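Chapter 9
Holding Things: Bowls, Cups and Carriers

Think of everything you picked up before you left the house this morning. A mug, probably, and a bowl, and perhaps a paper cup on the way. Every one of those has the same job, to keep something in one place until you want it, and yet they are made in wonderfully different ways. This chapter is all about those differences, and I hope that by the end of it you will never look at a kitchen shelf in quite the same way again!

We begin with the bowl, the oldest shape we shall meet. A potter shapes soft clay, lets it dry and fires it in a kiln until it is hard for good. Glaze, a thin skin of glass, is then melted on to the surface. It seals the clay, makes washing-up easier and carries the colour. Potters often choose one colour for the inside and another for the outside, and a pale inside is a lovely thing to eat from - you can see every last bit of your soup.

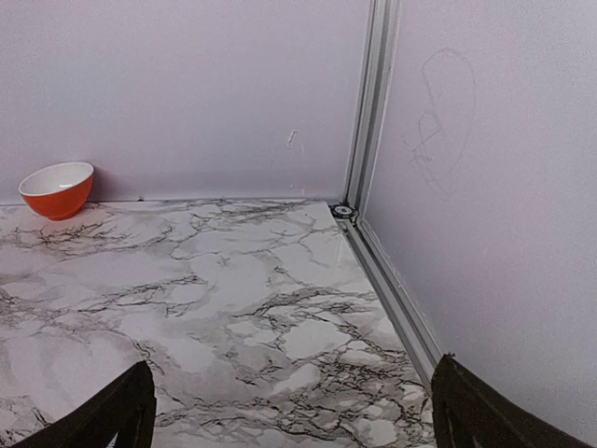 Figure 9.1 A ceramic bowl with a white inside and a glossy orange-red outside. Notice how the outside curves down to a narrow base.

A narrow base looks elegant, but it has a price. Push gently at the rim of a bowl like this and it will tip sooner than one with a wide foot. Try it at home with two bowls of your own (empty ones, please) and write down which gives way first. We shall come back to your results in Section 9.2, where we look at balance.

Now for the throwaway family. A paper cup is light, cheap and quick to make, and it owes its stiffness to its rolled rim. Plastic cups often have ribs pressed into their sides for the same reason, so that a very thin wall can stand up to a squeeze. Cleverest of all, to my mind, is the carrier. Waste paper is stirred into water until it turns to a kind of porridge, then drawn on to a mould and dried. Out comes a tray with hollows ready to grip the bottom of each cup - and all from old paper.

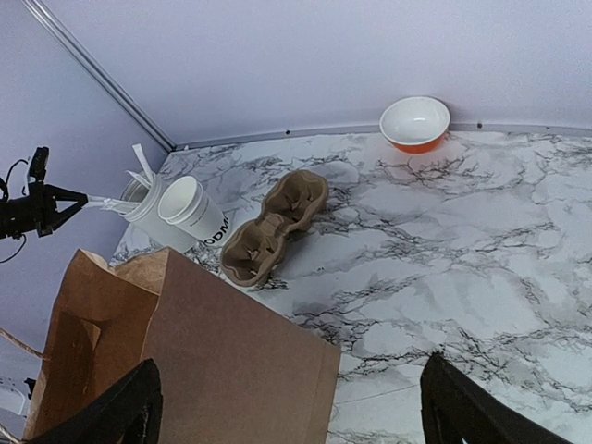
Halima Yusuf: I always kept my carriers for seedlings. They hold two little pots nicely on the windowsill, but don't let them stand in water or they go soft.

Her warning is a useful one, and it leads straight to our first question. What does water do to paper fibres once they have been pressed and dried? Before you read Section 9.1, tear a small strip from an old carrier, look closely at the torn edge and draw what you find.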